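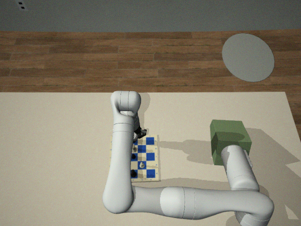

On the Keeping of a Household Inventory

It has been the practice of this blog to set down, from time to time, matters of household administration which may be of use to other readers. The present entry concerns the inventory: a written record of the contents of a home, kept in good order and revised each year.

The need for such a record became plain to me during the move from Briltov to Skiltdale. The removal firm required a declaration of goods before it would provide cover in transit. I had supposed that an evening would be enough to prepare it. In the event it took the greater part of July, and the first version left out the entire contents of the loft. The declaration ran to 883 entries by the time it was accepted, a good many of them books, and I have kept the list in one form or another ever since.

Readers who are considering a similar undertaking should first decide what the inventory is for. A list intended for an insurer will differ from a list intended for one's heirs. The insurer wishes to know what an item would cost to replace, when it was bought, and whether a receipt survives. A family will more often wish to know where a thing came from and to whom it was promised. I attempted to serve both purposes in a single document and do not recommend it. The two lists are now separate and refer to one another by number.

With regard to numbering, three digits have been sufficient. My sequence may therefore run to 999, and I do not expect to own enough to exceed it. Numbers are never used twice. Where an item has been sold, given away or broken, the entry remains in place with the word "withdrawn" and the month. This was adopted after an unfortunate confusion between a carriage clock and a fish kettle, both of which had at different times been number 214, and for one of which a claim had been made.

The work should proceed by room, and within each room from the door in a fixed direction. I go to the left. Cupboards are entered as they are met and emptied completely before anything is written down. It is tempting to record the contents of a drawer from memory, and I did so with the sideboard in my first year. The record of that drawer was wrong in nearly every respect.

A decision must also be taken as to what is too small to be listed. My own rule is that articles which would cost less than £200 to replace are grouped by kind, so that the kitchen pans form one entry and the bed linen another. Articles above that sum are entered singly, with a note of the maker where it is known. Exceptions are made for objects of family interest. A Shirazi tea glass which belonged to my grandmother has an entry to itself, though I doubt that it would fetch the price of a lunch.

Games and pastimes present a particular difficulty and are frequently overlooked. A set with a missing piece should be recorded as incomplete, and the missing piece named. I was obliged to open every box in the hall cupboard for this purpose. One jigsaw proved to hold 99 pieces of an advertised hundred and has been retained on sentimental grounds.

Several forms of record were tried. The first was a card index, which was pleasant to use and impossible to copy. The second was a computer programme named Clirnance, recommended to me by a neighbour, which served well until I wished to print from it. The third, and present, form is an ordinary spreadsheet with seven columns: number, room, description, date acquired, source, value and remarks. A paper copy is kept outside the house. I would urge readers to attend to this last point, as a record of one's possessions is of limited service if it is lost along with them.

Revision takes place once a year, in the weeks after the summer holidays. Values are reviewed every second year only. The task now occupies two afternoons, one upstairs and one down, with the shed left for the first dry morning that follows.

Correspondence on the question of whether to list plants in pots has been received and read with interest. I have not hitherto listed them. The large bay tree by the back step was, however, rather expensive, and the matter will be looked at again at the next revision.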